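The Long Minute Book

Lodge records are kept for their own members, and they read that way. A typical set of minutes gives the hour the lodge was opened, the degree in which it was opened, the officers present, the correspondence received and the hour it was closed. Ritual is not recorded. Discussion is seldom recorded. A researcher who expects argument or anecdote will find neither, and will need to learn what the dry entries can be made to yield.

The fraternal lodge at Zundonard is a useful case. Its surviving papers amount to 519 folios in 9 bound volumes, plus a box of loose dues cards. The hall itself was sold and the lodge merged with its neighbour at Brultix, which took the charter, the officers' jewels and the books. The furniture was dispersed.

Who was admitted

The petition register is the most informative volume. Each entry lists the petitioner's occupation, place of residence and two sponsors, followed by the result of the ballot. In the early pages the occupations are those of a rail town: brakemen, a boilermaker, telegraph operators, a grain buyer. Farmers appear later and in larger numbers once the branch line to Reddy opened and men could travel in for an evening meeting and return the same night.

Rejections are marked with a short horizontal stroke and no comment. The by-laws prohibited any inquiry into how a member had voted, and the secretaries honoured the rule in their bookkeeping as well.

Meetings were set for the evening nearest the full moon, a common arrangement among rural lodges of the period. Members travelling home by wagon needed the light. The practice was dropped by amendment after the road was gravelled, and the summer recess was extended to September in the same vote.
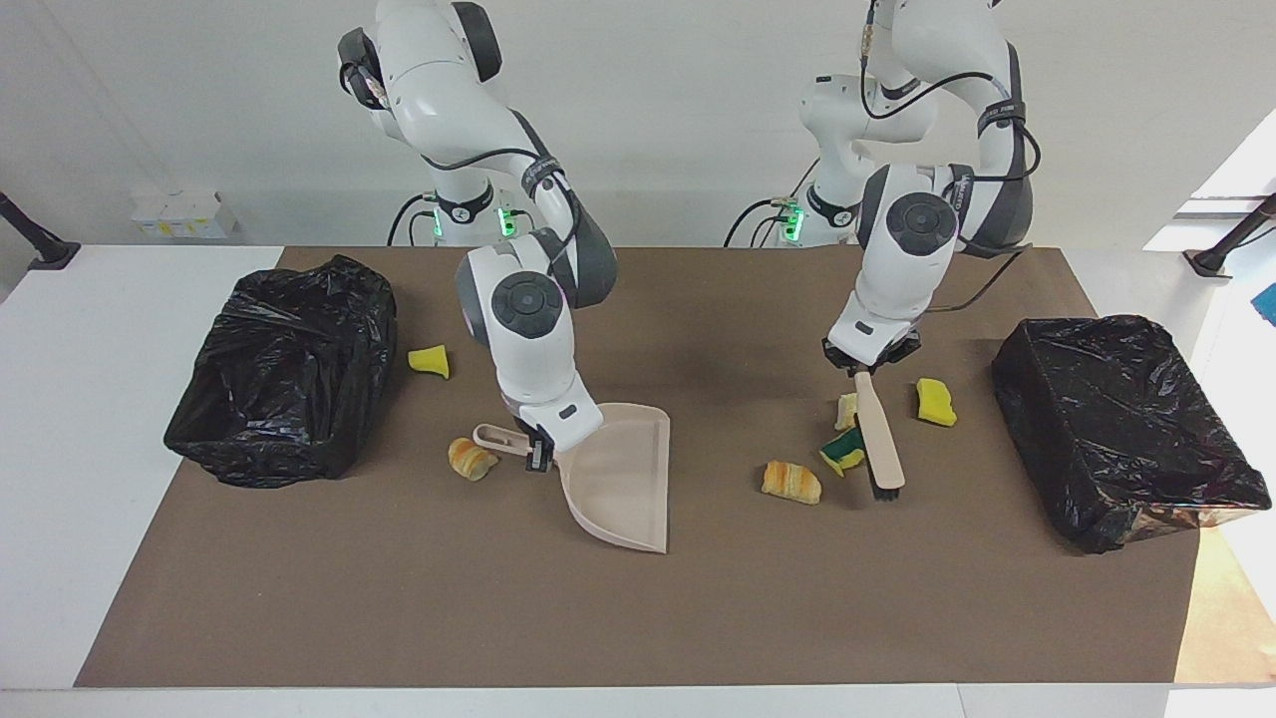
Dues, relief and arrears

The cash books are ruled in double columns, with general funds on the left and the relief fund on the right. Transfers between them required a vote of the lodge. Relief payments were entered by purpose only: coal, rent, a doctor's account, a burial. The recipient's name was kept in a separate book, which has not been located.

Arrears were handled with some patience. A member who fell behind received a notice, then a visit, and could be suspended only at a stated meeting. During the poorest crop years nearly 70 members were carried on the roll without payment. The practice had no basis in the by-laws, and the district inspector's report noted it without recommending action.

Working with the volumes

The bindings are half calf over cloth boards, and the spines of the earliest volumes have failed. Pages may be consulted at the Brultix hall by appointment. The iron gall ink has faded to a pale brown in places, and raking light helps with the ballot marks.

The Drilix index, a typed card file arranged by surname, covers the petition register but omits members who joined by affiliation from another lodge. Those names must be traced through the demit certificates, which are pasted inside the back boards in order of receipt.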